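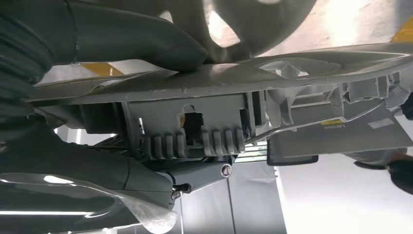
Erkine has released version 7 of Tuvent, its free terminal program for Windows and Linux, with a rewritten search tool and much shorter start-up times. Saved sessions can now be sorted into rows and given a label, and the default theme has changed to a plain grey, close to that of a moulded plastic panel with a row of ribs on its bracket. The old blue theme is still in the settings menu. Giang Thái, who leads development at Erkine, said the search tool had been the most common complaint in the last release. "People with long logs were waiting 17 seconds for a result," she said. "We threw the old code out and started again."

The update also fixes 300 reported bugs, many of them to do with copying text between windows. Two remain open and affect only users with more than one keyboard layout.
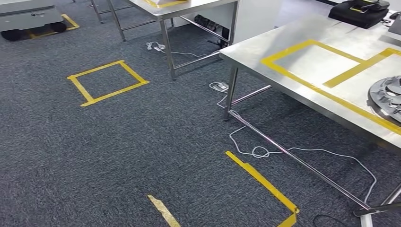
Plug-ins need updating

Plug-ins written for version 6 will not load until their authors rebuild them. Darmawan Sumampouw, who maintains the Pokis file transfer plug-in, said his would be ready in October. The Văn spelling plug-in already works with the new release.

Tuvent 7 can be downloaded from the Erkine site. Version 6 will get security fixes until the next major release.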